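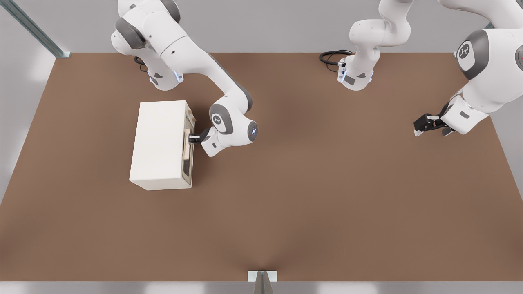

White arm, cream box, beige handle.

17/11/2020

Opened the line sheets at the kitchen bench this morning with the heater on and a coffee going cold beside me, which is how one attends an international children's trade fair this year. Normally by now I'd have blisters and a tote bag full of other tote bags. Instead I have a login, a password I've reset twice, and a virtual hall in which every stand is the same shade of grey.

First appointment was Londero. Lovely knits, as ever. They've gone very heavily into mustard, and I say this as someone with a stockroom still full of mustard from July, when I was assured it was the colour of hope. The rep held a cardigan up to her laptop and asked me to feel the weight of it. I said it looked soft. We both nodded for a while.

Minimum order is now 1,000 dollars, up from something I used to be able to afford without lying down first. I said I'd think about it, then spent lunch thinking about it, then put in for the cardigans in sizes 3 and 5 and left the babies out altogether. Babies don't care. Their grandmothers do, but their grandmothers have been buying online and I can't chase them all.

Flurkance next. I've never quite understood Flurkance. The catalogue shows solemn children in smocks standing in paddocks, looking as though they've been told about the mortgage. The smocks sell, though. They sell to exactly the kind of parent who tells me her son would never wear a logo, while he sits on the floor of my shop begging for a T-shirt with a truck on it. I ordered the smocks in oatmeal and in a colour they call Miranda, a sort of bruised plum. I asked who Miranda was and the man said it was more of a feeling.

Elvira Usuga rang in the middle of it. She was "walking" the fair at the same time from her place and wanted to know if I'd seen the Fandow stand. I hadn't. She said go now, don't talk, just go, so I clicked about for ages and ended up in a seminar on swing tags. By the time I found Fandow there was a queue. A queue! On a website! I was number something in it and there was a little animated snail to keep me company.

Worth the snail, I have to admit. Raincoats, properly cut, with cuffs that turn back so you get two winters out of them, and buttons a small person could do up without a tantrum. Pockets in the right place. The green is very good. I was prepared to be sniffy because Elvira had got there first, and I couldn't manage it. Wrote the whole range down and then crossed out half when I looked at the freight.

Sums after tea. I had 4,000 put aside for the season and I've spent it, on paper at least, with nothing yet for shoes or hats. Hats I can skip. Shoes I can't, and the shoe people don't open their bookings till later in the week, by which time I shall have to have found some money down the back of the couch.

Aníbal Urrego has written to ask whether I'd do a short piece for his newsletter on what's coming through for the littlies. I said yes before remembering that what's coming through is mustard. He wants "trends". I've made a list: mustard, smocks, plum feelings, turned-back cuffs. He also wants a headshot, and the most recent one I have is from a christening and there is somebody's elbow in it.

I do miss the real thing. I miss the dreadful sandwiches and the woman who does the felt mobiles, and picking something up by the hem and knowing straight away. You can't tell much from a screen except that everyone's bookshelf needs dusting, mine included.

Must ring Londero in the morning and see if they'll swap some of the mustard for navy. And find the receipt book.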